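4.2 Changes to the disassembly task

Before the cell was introduced, each technician at the Harnelville site took a desktop unit from intake to sorted parts at a single bench. The sequence was left to the individual. Interviews from the first round show that most technicians removed expansion cards early, to clear access to the board, but four of them preferred to free the drive cage first and regarded the other order as slower. Under the Minumex process the sequence is fixed. The technician opens the case, disconnects power leads, releases the card retention and passes the unit to the cell. The arm then extracts the cards and places them in a padded tray. A second technician receives the unit for board and drive removal.

The division of work follows from the variety of the intake. Cases arrive from office clearances in mixed condition, and the interior layout differs between makers and between product lines of the same maker. Cable routing is the least predictable element. Technicians described reading a case by looking for whatever crosses the path of the part to be removed, and this judgment stayed with them after automation. Figure 6 gives the gripper's view of a unit at the card removal station.
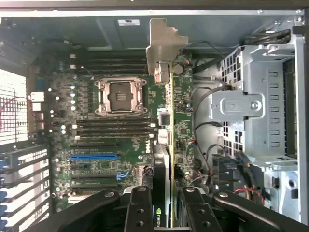

Figure 6. Wrist camera view of an open tower case at the card station, with the gripper fingers on either side of the graphics card. The processor socket carries no cooler.

Three features of such a unit bear on the task. The card stands perpendicular to the motherboard, which leaves the fingers a narrow approach from the side of the cooler shroud. Loose cables occupy the space between the card and the drive cage. The mounting bracket is at the far end of the card from the gripper, so that a pull applied at the shroud end tends to tilt the card in its slot unless the bracket has been fully released. Technicians at the preparation bench learned to check the bracket twice. This step does not appear in the written procedure – it was added by the day shift and later copied by the evening shift.

During the study period the cell processed 3830 units. Stops requiring a person were recorded in the station log with a cause code and the time to restart. The most common code was cable obstruction, followed by incomplete bracket release. Restart took up to 12 minutes where the case had to be withdrawn and prepared again. The log does not record who cleared the stop, and shift notes were used to reconstruct this where possible.

Of the 41 technicians employed at the start, 40 completed the second interview. Their accounts of physical strain and of skill point in different directions. Wrist and thumb discomfort, attributed mainly to pulling tight cards by hand, was mentioned less often in the second round. At the same time, technicians at the preparation bench reported that they no longer saw the outcome of their own work. A poorly released bracket became visible only as a stop at the next station, and the delay was charged to that station's figures. Lei (the site's production planning software) was changed in April to assign such stops to preparation, a decision that the bench staff disputed.

Carla Mansour, shift lead at the time, kept a separate paper record of stops and their causes, which we were permitted to compare with the log.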